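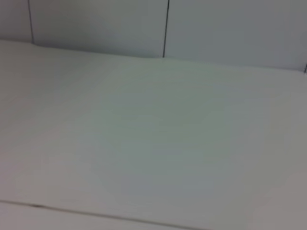
The second joint of the arm still sags under load. With the forearm straight out and nothing in the gripper, the tip settles 9 mm below where the kinematics say it should be. I spent most of the weekend on this, so this post is mostly about joint 2, with some notes on the wrist camera at the end.

Background for anyone who skipped the earlier posts: the arm is a five-joint build, printed parts on aluminum tube, running on a bench at Stundomell, the shared workshop where I rent a shelf and some evening hours. The base and shoulder are my own design. The elbow and wrist started out as Gwion Humphreys' files and have drifted since. The controller is a Pundico board, bought used, with firmware I have patched enough that I no longer update it.

I first blamed the belt. It is a 16-tooth pulley driving a printed sector, and the belt had a visible slack side when the arm was lifted by hand. Retensioning moved the tip up by 2 mm, and further tension only made the motor run hot. I backed it off a quarter turn and left it there.

Next was the shoulder bracket. I clamped the tube at the elbow, locked the motor, and pushed down with a luggage scale hooked over the tube. The bracket was flexing at the inside corner where the layers run the wrong way. I had printed it standing up to avoid supports. Reprinted on its side with more perimeters, it is noticeably stiffer, and the cleanup took an evening with a file. The old one went in the scrap bin with a crack starting at the lower bolt hole.

That left the encoder. It sits on the motor shaft, upstream of the belt, so it cannot see belt stretch or anything past it. Ville Juntunen has been telling me to move it to the joint since May. He is right, but the joint has no room for the magnet holder without a new end cap, and the end cap also carries the cable strain relief. I drew one on Sunday night. It adds 22 g, all of it close to the shoulder axis, so it should not matter much to the motor.

12/20/21: end cap printed and fitted. The magnet is glued in and the sensor reads cleanly over the whole travel. The first closed-loop test oscillated badly enough that I hit the stop. I halved the proportional gain and took the integral term out completely, and the arm now holds position with a low buzz. Sag with the new bracket and the joint encoder is under what I can measure with a steel rule. The buzz I will deal with later. It may just be the gain, or it may be the belt resonating at that length. A felt pad against the belt changed the pitch and did nothing else useful.

One mistake worth recording: the sensor cable ran past the motor leads for the length of the upper arm, and the angle reading jumped whenever the motor was energized. I lost two hours looking for a bug in the filter code. Moving the cable to the other side of the tube fixed it. The connector is now on the wrong side of the end cap, and there is a loop of cable there that will catch on something eventually.

Wrist camera notes. I am using the Zanum module with the short ribbon. Focus is set by turning the lens barrel, and the lock ring does not lock. A wrap of plumber's tape on the threads holds it well enough. Auto white balance is off now. With a plain pale surface filling most of the view, it has very little to work from, and I would sooner have a constant error than one that moves. Exposure is fixed too.

Finding the bench plane from the camera alone did not work. A pale top against a pale gray wall gives the edge detector very little at the back. It picks up the dark seams between the wall panels well before it picks up the line where the table meets the wall, and those seams are no help with height. The front edge of the table is better. For now I will tape down a printed target and calibrate from that, then check the result by touching off with a probe at each corner.

The mount itself is the Parry clamp from the old gantry with one ear cut off. It holds, but the screw head is under the ribbon, so the camera has to come out before the angle can be changed. I want a slotted version.

Still open: the buzz, the cable loop, the camera mount, and limit switches on joint 4, which at present relies on me not sending it anywhere stupid. The end cap files go up once I have moved the connector.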